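Slow hands teach better

23/11/2022

I have taught robots by remote control for the Lallwood project since August, and I think we are wrong to reward speed. The usual target is 40 demonstrations a shift. People hit it by rushing the easy part, the carry, and then fumbling the part that matters.

I would take 21 careful runs over 300 hurried ones. A rushed run teaches the arm to bump and correct, and it will bump and correct forever after. The Plolton office disagrees. They say the bad runs average out. I have watched the results and I don't see it.

Dish loading is where I would start the argument. Most of the skill is in the last inch — a plate has to come down nearly upright, clear the rail and miss its neighbors. With a teal plate in the gripper and a peach one already leaning in the rack, the operator has to think about both. That takes patience, and a quota leaves little room for it. Drop the quota and pay by the hour.

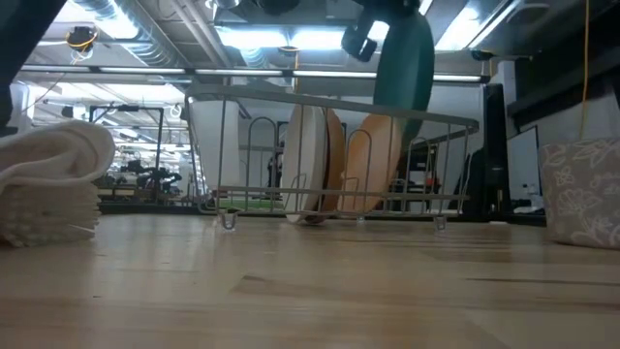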